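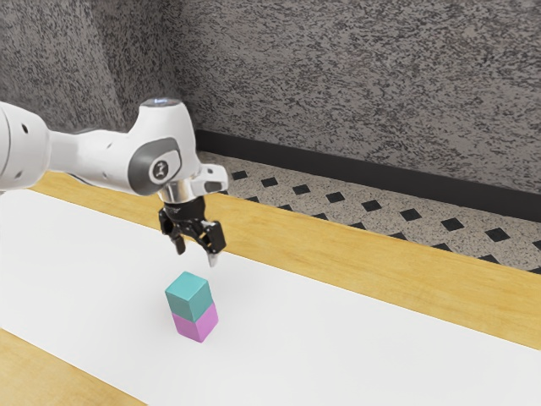 Robotics Club, meeting minutes, July 24, 2026

Hi all, it's me on notes again (I type fastest, apparently). Five of us made it, plus Sohail Sandhu, who ran the meeting and brought the plums.

1. Stacking in the simulator

We spent most of the hour on this! Team Clisari is going with the teal block on top of the pink one for the showcase, and I love how it looks on the white table. We argued for ages over how far the gripper should open before it backs off. Sohail wants it wide, I want it less wide, and we settled on trying both by Monday. We also went through the wrist view, where you get the top of the green block and just the two fingertips, one on each side.

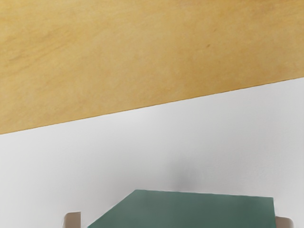 2. Practice runs

Team Bugti wants 700 runs before we change any more settings. That's a lot, but they offered to babysit the computer, so approved. I asked that everybody save the side view along with the wrist view, because lining up the upper block is so much easier to judge when you can see a finger on either side of it.

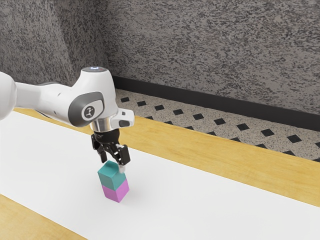 I'll also write up how we name the saved runs, since my own folder is a mess (sorry, Bugti). Please stop calling things "final2".

3. Showcase

We have 6 minutes on stage and 18 chairs. Poster draft goes to Sohail. Still no team name for the new kids; Ornotura got two votes, Prurar got three, so Prurar it is!

Next meeting same time, same room. Bring your chargers.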